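Spine lettering and grain direction on folded trade leaflets
Paper & Print Storage board – 5 replies

gultero_fold
2022-12-13
Question on shelving folded printed matter upright. My stock is mostly trade fair leaflets and magazine sections, 100 gsm coated, folded to a narrow strip. After one July in a room at 403 Kirkmont the taller ones bowed toward the printed side. Is that grain direction or humidity?

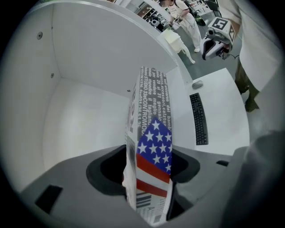
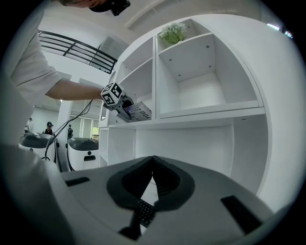
First: folded sheet, Italian text, flag print. Second: the shelves, small white box at the front of the middle board.

braltwood
Both. Paper expands across the grain when it takes up moisture. If the fold runs against the grain, the panel has little stiffness along its height and it bows. Tear a scrap in each direction. The straighter tear is with the grain.

saha_bindery
Disagree on the cause. Coated one side only will curl whatever the grain does, as the uncoated side moves more. Check that before tearing anything.

gultero_fold
Coated both sides, as far as I can tell. A drop of water beads the same front and back.

braltwood
Then it is grain plus lack of support. Upright storage works up to a point, but a strip that narrow needs a rigid board behind it – or store it flat.

saha_bindery
Flat is fine for a few. With a deep pile the folds stack up on one side and the whole thing leans. I keep mine upright in card sleeves, 6 to a sleeve, fold down. No bowing so far.

tallcase
Fold down hides any lettering on the fold. I would go fold out, with a stiff insert. You need to be able to read the thing without pulling it.

saha_bindery
Label the sleeve. Pulling by the fold is how they split.

gultero_fold
Tore a scrap. Grain runs across the strip, so braltwood has it. Ordering board inserts and will try the sleeves on half of them.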